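Patch Windows Belong to the Operator
Usman Sethi

Automatic updating is sound policy for a home laptop. Applied to a small business network it moves the risk somewhere less visible. My argument is that vendors should ship patches promptly and leave the installation hour to whoever answers the phone when a service stops.

Trimby, a billing package I maintain for 4 clients, restarts its database after every update. With 20 users logged in, a forced restart means half-written invoices and a morning of reconciliation. The Fireck firewall is worse — it reloads its rule set and drops every open session.
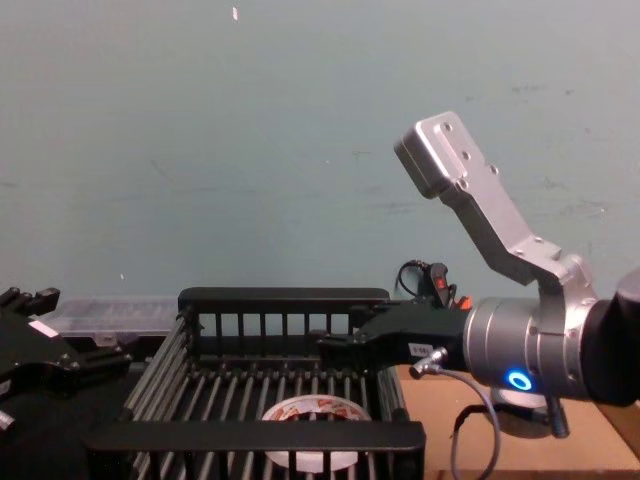 The usual objection

Security staff reply that operators defer patches indefinitely. Some do. A deferral limit deals with that: Zamolari permits 100 hours, then installs regardless. The limit is printed in the admin console and cannot be extended without a second login. I have no quarrel with that behaviour.

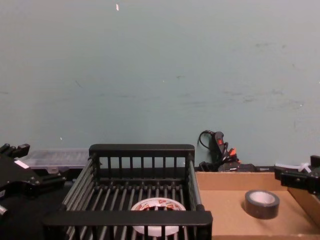 A workspace with a clear plastic storage box against the wall.

What I would not accept is the Huang agent's default, where the schedule is set by the vendor and the log records only that a change occurred. An organization with 200 endpoints needs the version number, the package hash and the rollback path before installation. Until those fields are exposed, I will keep the agent disabled on servers and apply its updates by hand each April and October.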